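Filed under: Talks & Workshops / Home & Cleaning
4 min read

We use cookies to remember your preferences. Accept all | Manage settings

Speaker notes: Reading the Bottle

Morning everyone! (Wait for the back row to sit down.) I'm going to talk about cleaning products and the labels we all ignore, me included. I ran the supplies cupboard at Pedness for 9 years and I reckon I read two labels properly in the first eight.

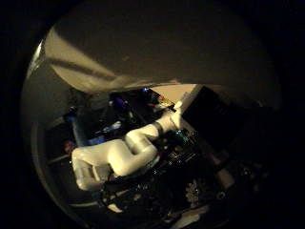

Labels get read when the light is good and your hands are free, so almost never. Ask the room: who has grabbed a bottle by its colour? Hands up! I do it all the time. In a dim corner like this one, a bit of purple and blue in the shadows is all you get to go on, and two products in similar purple can be very different stuff.

Next bit, the words. "Caution" is a signal word, and on a lot of imported bottles it's the mildest one going. Mild still means your eyes, though, so goggles on if you're pouring or decanting.
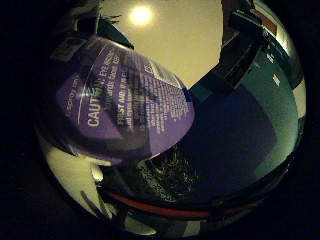 Then there's first aid. Read it BEFORE you open the thing, because you won't manage small print with one eye shut (pause, someone usually laughs). At Otik we typed it out in big letters and stuck it inside the cupboard door. 174 words, took me one tea break.

Storage now, keep it quick. Original bottle, lid on, upright, somewhere children can't reach. And please, no decanting into squash bottles!

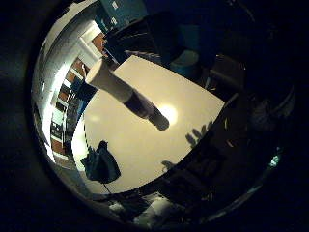
If a label has peeled or faded, the bottle goes. I know it feels wasteful. The Carrillo handout has the disposal steps on the back page, pass those round now.

Questions, then tea at half past ten.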